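Toy rotation: worth it, or just more work for us?
Home and Family board > Toys and storage

mossy_kettle
8/23/26
Our front room has got to the point where I can't see the carpet. My sister swears by putting most of the toys away and swapping a few out every fortnight. We have two children, four and nearly two, and a small terrace with no loft. Does it work, or do you end up with bags of toys everywhere and children asking for the one you've put away?

Ineck66
We started in April and still do it. Four tubs in the cupboard under the stairs, one out at a time, swapped when they get bored. I don't stick to a timetable. Puzzles and building bricks stay out all the time because they get used every day.

plumline
Tried it for a month and gave up. Mine remembered every single thing I'd put away and asked for it at bedtime. We got rid of half instead and that made more difference than any system.

Ineck66
Getting rid of half is fine if they're yours to get rid of. Most of ours came from grandparents who visit and ask where things are.

tekin_road
I'm with plumline. If you need four tubs and a cupboard you've got too many toys. Also, watch what you store them in. We bought the Wellix fabric boxes and the bottoms sagged within weeks. Open baskets or trays are better for small children because they can see what's in there without tipping it all out.

mossy_kettle
What sort of mix do you put in one basket? I'd been sorting by type, all the balls together and so on.

tekin_road
Mixed. One or two soft ones, a ball, something to stack or post shapes into, something with a texture. For a nearly two-year-old I'd keep the stacking things beside the basket so they don't get buried.

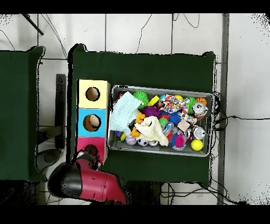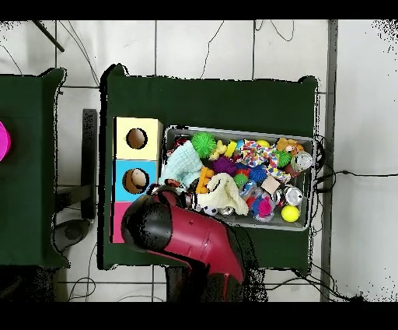
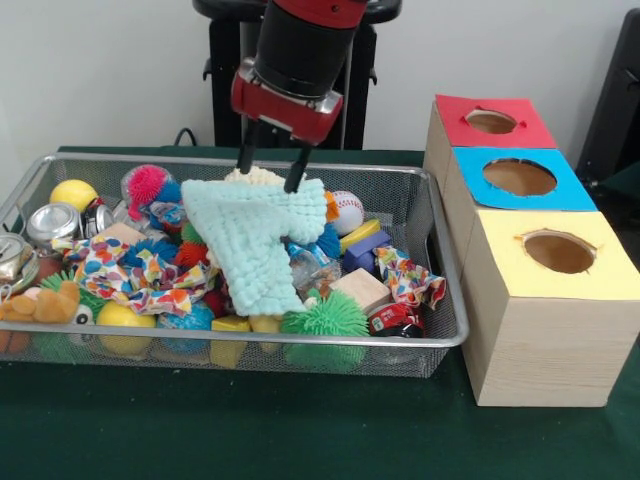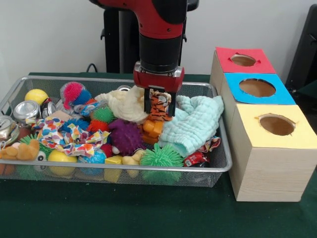 Mixed toys in a tray or basket. The stacking cubes and the shape sorter are next to it in the first two.

plumline
That's still a lot for one go. I'd halve it.

Ineck66
Depends on the child. My eldest plays better with plenty to pick from, my youngest just throws it.

harbour_nan
Wash the soft ones before they go into storage. Ours went away in April and came out smelling of cupboard. Pillowcase, cool wash, and dry them right through.

mossy_kettle
Thanks all. I'm going to clear out the broken bits first, then try two baskets instead of four tubs. Has anyone used the Flondetti wire ones? They look sturdy but I'm worried about little fingers.

tekin_road
Check the rim before you buy. If there are any sharp ends, leave it in the shop.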